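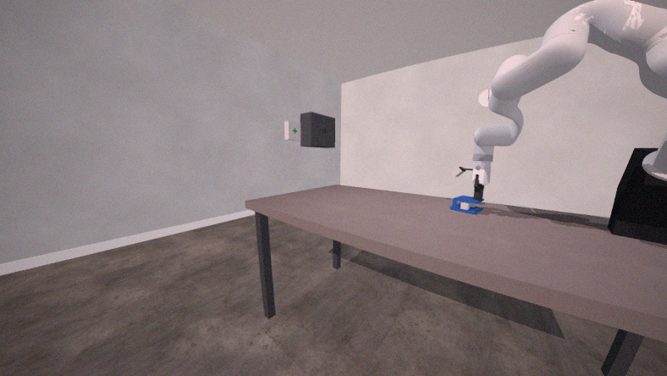

Simulated work cell, arm lowered over the blue fixture.

Reading time: 2 min

Search this site Enter keywords

Mamomar: progress report, December

Work package 2 covers the collection of demonstrations by remote control in the simulated cell. The Stutthorpe operators drive the arm with a hand controller and see the cell on a single screen. Each run is stored with joint positions, gripper state and the operator's input.

At the close of the period 3312 runs had been recorded. Of these, 1448 passed the replay check and were released to Narnenden for training. Most rejected runs failed on timing: the operator paused above the fixture for longer than the set limit, and the replay drifted during the pause. The limit has been relaxed and the rejected runs will be checked again.

Two changes were made to the set-up. The controller gain is now lower when the gripper is close to the tabletop, and the operator can restart a run without reloading the cell. Shadows were kept on, as operators use them to judge height.

Guiding the real arm by hand has not started. The force sensor is still on order and the delay affects work package 3 only. Spending is within budget.

Next period: repeat the replay check, complete the operator guide, and agree the format of the hand-guided data with Narnenden.

Submitted by Đinh, Stutthorpe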